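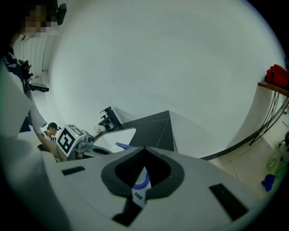 Kitchen Tips for People Teaching Grippers to Do Housework

Updated June 9, 2019

Most of these came out of the sessions at the Skerkavgate kitchen. A few came from my own apartment, where I practiced until I was asked to stop. They apply to hand-held grippers first and to driving an arm by remote second. The remote people have their own section toward the end and can skip the parts about wrists.

Before you start

Do the chore once with your bare hands. Then do it again, slower, and notice how many times you cheat. You nudge the mug with a knuckle. You pin the sponge with your pinky while the other four fingers do something else. A gripper has two fingers and no pinky, and the demonstration where you discover this should not be the one you save.

Say the task out loud in one sentence. "Move the box from the counter to the shelf" is a task. "Tidy up a bit" is how my Jiltell folder came to contain 23 clips of me wandering around a sink with great purpose.

Decide where the task ends. Chih-ming Hsu ends all of his with the fingers open and the gripper pulled back a hand's width from the object. I used to end mine whenever I felt finished, so the arm we trained on them would set a cup down and then stand there holding it, like a guest who can't find the coaster.

Cut your nails if you wear the kind of gripper with a trigger. Roll your sleeves past the elbow or pin them. Cuffs drift into the view of the small cameras and the model will take an interest in them.

Setting up the counter

Clear less than you think. My first month I stripped the counter down to bare stone every time, and the policy was excellent at working on bare stone. It fell apart the day somebody left a spoon out. Leave the usual junk where it lives and move it between takes, a few inches one way or the other, the way a household would.

Shift your own feet as well. If every take is done from the same spot, you've taught it a spot.

Wipe down shiny surfaces and then dry them properly. Puddles reflect the ceiling lights, and some tracking setups find a ceiling light fascinating.

Keep the printed markers clean. Cooking oil on a marker doesn't look like much to you, but the tracking will start to drift and you'll spend an evening blaming the cable. I use a barely damp cloth, no cleaner. Cleaner made one of mine curl at the corner and I had to print and measure it all over again, which took longer than the dishes.

If you use a fixed marker as your zero point, tape it down. Tape it even if it's heavy. Somebody will move it to get at the kettle.

Lids, bags and wet things

Lids: approach from the side with the fingers level. From above looks more natural and hides the rim behind the gripper, so the camera sees nothing at the one moment that counts.

Plastic bags: don't, for your first week. After that, pinch the bag where it's bunched and lift a little before you pull. Sheer luck will get you through a few takes with a flat grab, and those are the takes that will ruin the set.

Sponges: squeeze as much as you would to wring them gently and stop. Full trigger on a wet sponge empties it down your forearm.

Mugs: handle or rim, pick one per batch. Shewit Weldu collects handles one day and rims another and labels them that way. I mixed them freely, on the grounds that life is mixed, and got an arm that aimed between the two and closed on air.

Plates: pass.
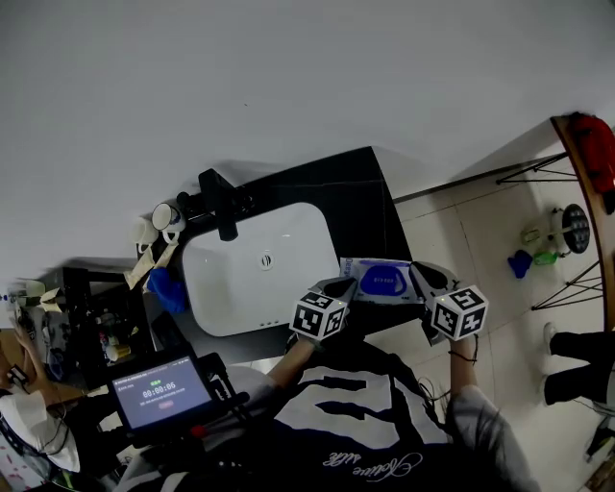
Boxes get their own entry for being the household item most likely to make a fool of you. They slide when you touch one side, and the harder you correct, the more they turn. Bring both grippers in low and let them arrive together. A box of disposable gloves is a fair one to learn on: it can lie flat on the counter beside the sink, it has printing on it so you can tell at a glance which way it's turned, and nobody minds if it gets a dent. Get hold of it with both sets of fingers before you try to take it anywhere. Keep a screen mounted on your chest if your rig allows it, with the timer where you can drop your eyes to it. At 00:00:06 I like to be on the box already. If I'm still hovering at that point, I've started thinking, and the take will look like it.

Open cartons are different again. The flap will catch on a finger. Fold it in and tape it for the first batch, then untape it for the next one and swear quietly.

Pace

Slow and even is what you want. Slow and nervous is much worse than fast. If you pause over an object to think, the pause goes into the data along with everything else, and one day a very expensive arm will stop over a dish towel and appear to reflect on its choices.

Do your planning before you press record. Once it's running, go.

Blink, breathe, shift your weight. People go rigid in the second minute and their wrists start to shake. When the shaking shows up on playback, stop for the day or at least for a sandwich.

I can manage 15 good takes in a row before they turn into bad takes with confidence. Find your own number and write it on the wall.

Keep the mistakes that you recover from. If the box slips and you catch it and set it straight, that's a useful thing for a machine to have seen. Throw out the ones where you fumble, sigh, put the gripper down and use your hand. Hands count as cheating, including elbows.

Working with a second person

Agree on who resets. Two people both reaching in to straighten the same mug is how we broke the good mug.

The person who isn't recording should stay put or stay out, and whichever it is should vary from take to take. A kitchen has people in it. You don't want a model that only works when a person in sneakers is standing on the right.

Don't coach out loud while the other person is recording. "Left a bit" makes anyone go left too much. Save it for the gap.

Swap every half hour. The one who has been resetting will have opinions by then and deserves the chance to find out how hard it is.

Remote driving

All of my remote hours have been on the Veres arm, so adjust as needed. You can't feel the counter. This sounds obvious and you will still press the gripper into it. Come down the last two inches at half speed and watch the finger pads for the moment they flex. With a hand-held gripper your wrist would have told you.

Line your chair up with the arm so that your left is its left. I drove it from across the table for a week, mirror fashion, and put a saucepan on the floor twice. The saucepan is now called the training saucepan.

Keep the scaling low for fine work and don't change it mid-take. If you run out of reach, use the clutch, bring your hands back, and carry on. A short stop for the clutch can be trimmed afterward. A sudden change in how fast everything moves is harder to explain to anyone.

Look at the arm's camera view at least as much as at the arm. The policy won't have your eyes. If you can only do the job by leaning over to peek behind the dish rack, the policy has no chance at it, and you've recorded a very nice performance of something it can't learn.

Park the arm before you get up for coffee. Vilta, the software we run on the desk side, has a park button, and it is gray on a gray background, so I put a sticker on my monitor.

Afterward

Watch the first take of the day before you do the second. One autumn I recorded for most of October with a thumb over part of the lens. There were 600 clips. I've been told they are artistic.

Name the clips while you still remember them. Task, object, start position, and a word on how it went. "Good", "ok" and "no" is enough of a system.

Check that the gripper opening is being logged along with the position. A recording of beautiful arm motion with the fingers never closing is mime.

Charge everything the night before, including the spare. Put the gripper away with its fingers open. The pads take a set if they're left squeezed together, and then your next eight takes all start crooked.

Wash the mugs by hand. With your hands, I mean. It goes a lot faster.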